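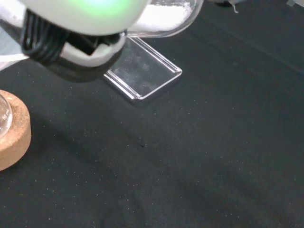
Fig. 3. Clear tray on the work surface.

Section 3: Setting up your sample log

By now you should have Tomoana installed and your account working. If the welcome screen still asks for a license key, go back to Section 2 and finish that part first (I skipped it once and had to type everything in twice). Grab a coffee, because this section is the longest one in the guide.

Before you start: decide how you want to name your samples. I use the date, a dash and a short number. Amerley Tsikata, who edits this guide with me, likes to start with the bench name instead. Both work fine, but please pick one and stick with it!

1. Open the Log menu and choose New Log. Give it a name you'll recognize in six months. "Test" is a bad name, and I have four of them.

2. Under Fields, leave Sample ID, Date and Person switched on. You can add your own fields with the plus button. I always add Container and Volume, and I set Volume to milliliters right away so I don't end up with a mix of units.

3. Set the number of rows per page. It starts at 34, which suits most laptop screens. I bump mine up to 100 on the big monitor.

Note: Changing the rows only changes what you see. Your entries stay put.

4. Click People and add everyone who'll be making entries. Type names the way you want them printed on reports. Ours has Fuseini Laryea and Etornam Aidoo in full, and then there's me, down as "M." — I was in a hurry, and you can't edit a name after the first entry is saved.

Caution: Deleting a person from the list also clears their name from every old entry. Use Archive for people who've moved on.

5. Make one practice entry. Fill in every field, even the ones you think you won't use, and press Save. The row should turn from gray to black.
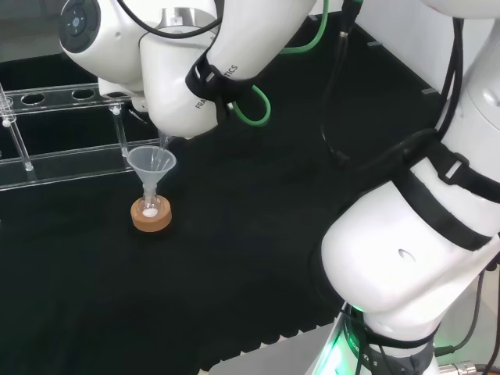
If it stays gray, you've got a required field empty. It's nearly always Container, which sits way over on the right where you have to scroll to find it. You can drag the column heading closer to the middle, and I'd do that now while the log is still short.

6. Print a label sheet. Go to File, then Labels, and choose layout 2. Run it on plain paper first and hold it up to a window with a real sheet behind it. If the text sits too low, raise the top margin one step and try again.

Note: Labels can hold up to 152 characters, but anything past the second line gets tiny. Keep it to the ID and the date if the label is going on something small.

7. Turn on backups. Settings, Backups, Daily. Pick a folder that isn't on the same drive as the log!

Sharing the log with another room works a bit differently, and you'll need the password you wrote down in Section 1. Amedeo Gentile wrote those steps up, and they start in Section 4.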